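Folding the Blue Towel on the Padded Bed

Welcome, and take your time with this one! Clear the padded surface before you begin. 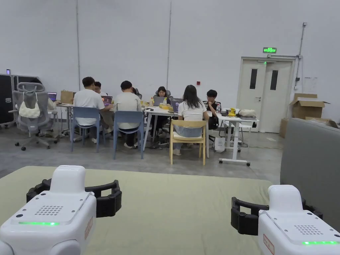

Page last changed: December, by Junpei Sakai

1. Lay the towel on the mattress and tug out the twists, starting with the bunched end.

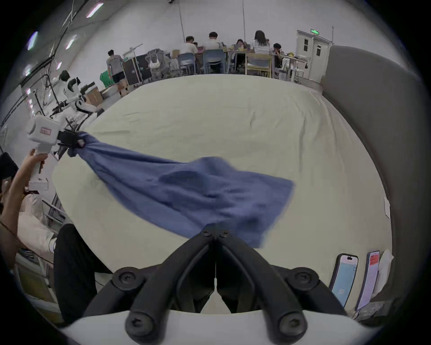
Do I need to iron the towel first?
A good shake and a flat hand are plenty.

2. Turn any crumpled corner back out, then square up the far edge.

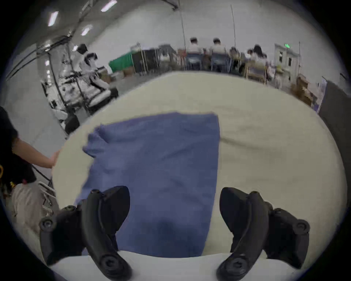 3. Bring the near edge up to meet it, smooth from the middle, and fold once more.

Note: keep phones well clear of the cloth.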